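Zapata Court Owners Association
Building Services Working Group
Minutes of the meeting held in May 2025

Present: Trinidad Bustos (chair), Otakar Charvát, Fulvio Zanetti, Przemysław Brzozowska (minutes)
Apologies: Gervasio Retamal

1. Minutes of the previous meeting
Approved with one correction. Under item 3, "supply valve" should read "return valve."

2. Matters arising
The broken window latch on the north stair has been replaced. The door closer at the garage entrance is still too strong for some residents. Zanetti to adjust it and report back.

3. Bathroom exhaust fans, stack B
3.1 Charvát reported on the airflow readings taken in the six apartments served by stack B. Four were below the rate given in the original building manual. The two on the top floor were within range.
3.2 The low readings do not follow the age of the fans. Two of the low apartments had new fans fitted last year. Charvát's view is that the fault lies in the shared duct or in the backdraft dampers.
3.3 Bustos asked whether the duct could be inspected without opening walls. Charvát said the roof cap can be removed and a camera lowered as far as the first offset. Below that, access is through the fan housings.
3.4 Two quotes were received. Stetska quoted for inspection and cleaning of the whole stack. Vellema quoted for inspection only, with cleaning priced after the findings. Retamal had sent written comments in favor of Stetska, on the grounds that the duct has no cleaning on record.
3.5 Zanetti noted that the Stetska quote leaves out damper replacement. Dampers are listed separately at $100 each, fitted.
3.6 Agreed: accept the Stetska quote, with dampers replaced where found stuck or missing. Charvát to confirm in writing that the roof cap will be resealed as part of the job.

4. Humidity controls
4.1 The group discussed replacing the pull cord switches in stack B with humidity switches. Brzozowska has had one in her own bathroom since the winter and finds that it runs on for around 100 minutes after a shower at the factory setting. She has since turned the set point up.
4.2 Charvát advised against changing the switches before the duct is cleaned, so that the new readings can be compared with the old ones.
4.3 Agreed: defer. Return to this item once the second set of readings is in.

5. Access panels
5.1 Fan housings in the lower apartments are reached through a panel in the hall closet. Several panels have been painted shut or covered by shelving. Owners are responsible for clearing access under the house rules.
5.2 Bustos to send a notice to the apartments concerned. Zanetti to supply replacement screws where the originals are lost. Millow stocks the correct length.
5.3 Panels that have to be cut free will be refitted with a bead of removable sealant. Paint is not to be carried across the joint again.

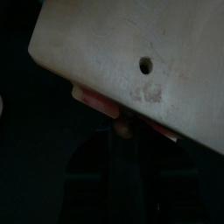
6. Budget
6.1 The ventilation line stands at $735 after the spring filter order. The Stetska work will be charged to the reserve, as agreed with the full board.
6.2 Damper replacement will be charged to the ventilation line up to the available balance. Any excess to be referred to the board before the work is ordered.

7. Other business
Zanetti asked that dryer vents be kept off the agenda until stack B is complete. Agreed.

8. Next meeting
August, date to be set by Bustos. Charvát to circulate the second set of readings beforehand.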